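Questions about the Dritatdale town council election, the ballot and the vote count come in to the clerk's office every day. The answers to the most common ones are on this page. If yours is not covered, call the office or come to the front desk at Briggs Hall.
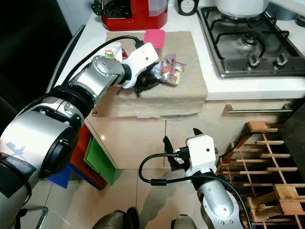 **By the Elections Desk**
*Office of the Town Clerk, Dritatdale*

Last updated 8 March 2023

## Registering

### Who can vote in the town election?

You can vote if you are a U.S. citizen, will be at least 18 on election day, and live inside the town limits. Living in the Dritatdale school district is not enough. Parts of Imham are in the school district but outside the town, and people who live there vote in the county election only.

### How do I know if I am already registered?

Call the clerk's office with your full name and date of birth. If you voted in the last town election and have not moved or changed your name, you are still registered at the same address.

### I moved within town. Do I need to register again?

No, but you need to file a change of address. The form is one page. If you moved from one ward to another and did not file the form, go to the polling place for your new ward and ask for a change form there. You will vote a provisional ballot, and it will be counted once your address is confirmed.

### When is the deadline?

Registration closes 23 days before the election. Forms sent by mail must be postmarked by that day. Forms brought to the office must be in by the time the desk closes.

### Do I have to pick a party?

No. Town elections in Dritatdale are nonpartisan, and no party names are printed next to the candidates. Your party registration matters only for state and county primaries.

## Seats and candidates

### What is on the ballot this time?

There are six ward seats on the council, and three of them are up. Wards 1, 3 and 5 elect a council member this year. Every ward votes on the mayor's seat and on the Staveo Bridge bond question.

### What is the bridge question asking?

It asks whether the town may borrow money to replace the deck of Staveo Bridge. A "yes" vote lets the council issue the bonds. A "no" vote means the council may not issue them for this project, and the bridge stays under its present weight limit. The full wording is posted at all polling places and at the library.

The clerk's office cannot tell you how to vote on it or which side is right about the cost. Both sides have filed statements, and you can read them at the front desk.

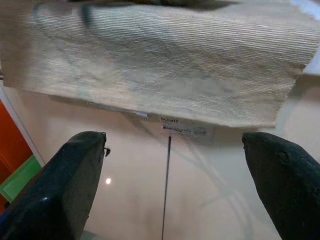
*Ribbed fabric with a small white label.*

### How does someone get on the ballot?

A candidate for a ward seat needs signatures from registered voters who live in that ward. A candidate for mayor needs 400 signatures from anywhere in town. Petition forms are given out at the clerk's office starting in July and must be returned as originals. Copies and scans are not accepted.

### Can I sign more than one petition?

For mayor, yes. For a ward seat, you can sign for only one candidate. If you sign two, the signature on the petition that was filed first is the one that counts.

### Can I write in a name?

Yes. Fill in the oval next to the blank line and write the name clearly. Small spelling mistakes are fine as long as the person can be identified. Votes are tallied only for write-in candidates who have filed a declaration with the clerk.

## Voting

### Where do I vote?

- Wards 1 and 2: Briggs Hall, main floor
- Wards 3 and 4: the high school gym, side entrance
- Wards 5 and 6: the fire station on Imham Road

Ward 4 used to vote at the library. That changed after the last election.

### Do I need to bring ID?

Bring a driver's license, a state ID card, or a utility bill or bank statement that shows your name and street address. A post office box does not count as an address for this purpose. If you have none of these with you, you can vote a provisional ballot and bring proof to the office by noon on the day after the election.

### Can I vote by mail?

Yes, and you don't have to give a reason. Ask for a ballot by phone, by mail or in person. Sign the outside envelope before you return it. An unsigned envelope is the most common problem with mail ballots. If yours comes in unsigned and there is still time, the office will try to reach you.

### I made a mistake on my ballot. What now?

Do not cross anything out. Hand the ballot back to a poll worker and ask for a new one. You can do this twice. Mail voters should call the office for a replacement.

### Can I wear a campaign shirt or button to the polls?

No. Cover it or take it off before you come inside. Signs and handouts must stay outside the marked line at each polling place.
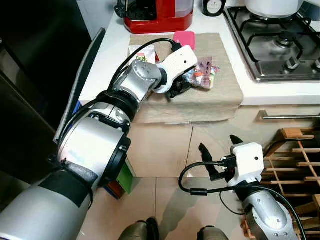 *Candy packet and pink sponge on a beige cloth, with a red coffee maker at the back of the counter.*

## After the vote

### When are results announced?

Unofficial totals are read aloud at Briggs Hall once all three polling places have reported. They are posted on the door the same night. Official results come after provisional ballots have been checked.

### Is there an automatic recount?

Only if the margin is less than one-half of one percent of the votes cast for that seat. A losing candidate can also ask for a recount and pay a deposit. The deposit is returned if the outcome changes.

In the last town election, 282 provisional and mail ballots were still being checked on election night, so a close race can change after the first totals are read.

### Can I watch the count?

Yes. Counting is open to the public. Sign in at the door, stay behind the rope and keep your phone silent. Observers may take notes but may not handle ballots or talk to the counters while they work.

### Where do I report a problem?

Tell the chief poll worker first, while you are still at the polling place. If it isn't fixed, call the clerk's office. Written complaints must be received within six days of the election and should include your name, the place and the time it happened.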